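My grandmother owned one good platter and used it for everything, birthdays and boiled potatoes alike. I own no good platter. What I have is a light plastic bowl, a sort of pink that goes lavender when it feels like it, and I'm more attached to it than to any piece of furniture in the apartment.

It started at a yard sale in September, where Pentti Hakala was letting go of a whole box of kitchen stuff for 4 dollars. I wanted the bowl. I came home with the bowl, a cutting board, a heap of clothespins (of course!) and a mug so dark and teal that my friend Bendik still asks if he can have it.

Since then I've been paying attention to how these everyday things travel. Breakfast stuff wanders from table to counter and back, the spoons end up anywhere at all, and the bowl goes along for every trip – fruit in the morning, salad at night, popcorn at some hour I won't mention. I did try a matching set once, 9 pieces, very grown-up. It lived in the cupboard for a year and then went to my cousin.

The pink bowl on its travels, counter and table:

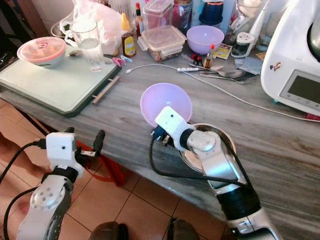
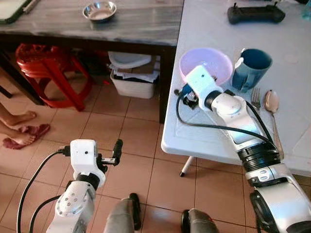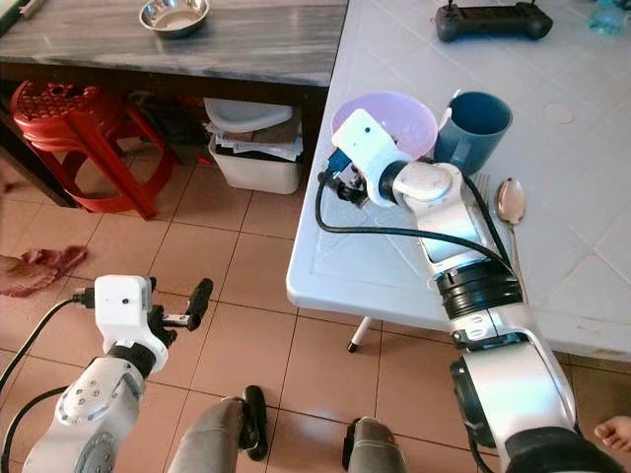
Bendik thinks I should get a proper dish rack and a drawer with dividers, and he has sent me links. I might do the drawer. The forks would like it, I think, and I could finally stop hunting for a teaspoon while the coffee gets cold. But the bowl stays out, next to the mug, where I can grab it on my way past.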